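# たたむ前のひと手間 ベッドの上で衣類を整える

洗濯を終えた衣類をどこでたたむか。住まいの広さや家族構成によって答えは異なるが、本誌が読者500人に尋ねたところ、最も多く挙がった場所はベッドの上であった。ソファ、食卓がこれに続く。

ベッドは家庭のなかで最も広い平面の一つであり、腰に近い高さで作業ができる。一方で、かばんや着替えの仮置き場にもなりやすく、たたむ場所と置く場所の区別が失われがちである。生活用品の企画を手がけるNollbridge社は、作業に先立ってシーツのしわを伸ばし、手前の半分を空けておくことを勧めている。 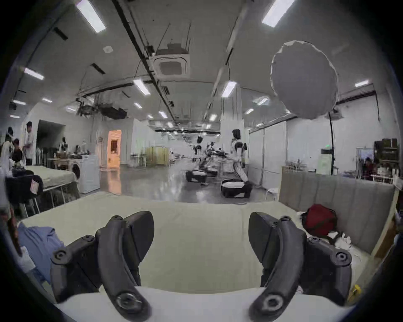 **ベッドの上でたたむ場合、シーツの色は仕上がりに影響するか。**

衣類そのものの仕上がりは変わらないが、作業のしやすさには差が出る。淡い無地のシーツであれば濃色の衣類の輪郭が見分けやすく、袖の重なりや裾のずれに気づきやすい。白い衣類が多い家庭では、灰色や緑を帯びた色を選ぶとよい。

## 広げてから置く

Tシャツは、丸まったまま台に置いて形を直すより、両端を持って一度宙に広げるほうが手数が少ない。家事講座を開くTredellの教本では、肩の縫い目に近い位置を左右でつまみ、軽く張ってから、裾を先に台へ下ろす手順を示している。強く引くと襟ぐりが伸びるため、張る力は布の重みを支える程度にとどめる。

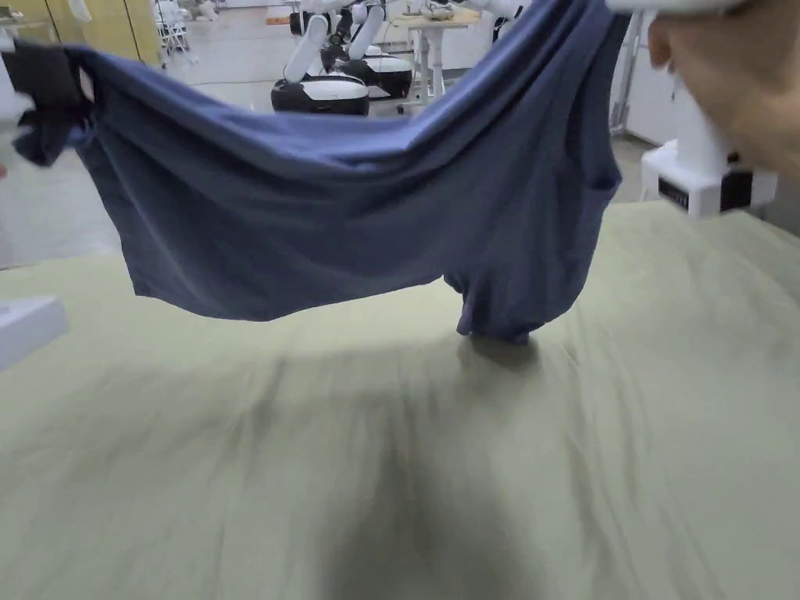

裾が台についたら、手前から奥へ向かって身頃を静かに寝かせる。残ったしわは手のひらで中心から外へ払い、袖を内側に折るのはその後とする。綿の編地は置いた直後であれば形を整えやすく、折り目をつける前の数秒が仕上がりを左右する。

台に敷く布も軽視できない。寝具店のPlendovが扱う作業用の敷布は1枚3000円ほどで、滑りにくい織りを採用している。手持ちのシーツで代用する場合は、毛羽の少ないものが適する。

同店では、たたむ枚数を一度に5枚までと区切る方法も案内している。山を小さく保てば、途中で来客や電話があっても片づけやすい。たたみ終えた分はその都度引き出しへ運び、ベッドの上には残さない。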